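## Gripper handling rules – Zaltville site

**Which tasks do these rules cover?**

All cloth-handling work with a hand-held gripper on the Drandow benches. Rigid parts are covered by the Steltex sheet.

**When must the finger screws be checked?**

At the start of each shift and after any drop. Record the check in the bench log. 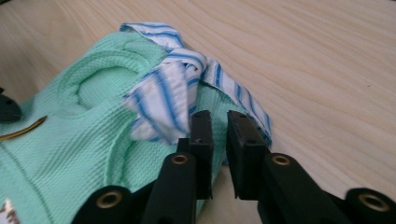

**How long may one operator work without a break?**

The limit is 80 minutes, followed by a break away from the bench. Time spent on checks counts towards the limit.

**Who may change the finger spacing?**

Only staff signed off on Leung Procedure 4. Changes apply from the next session – never part-way through one.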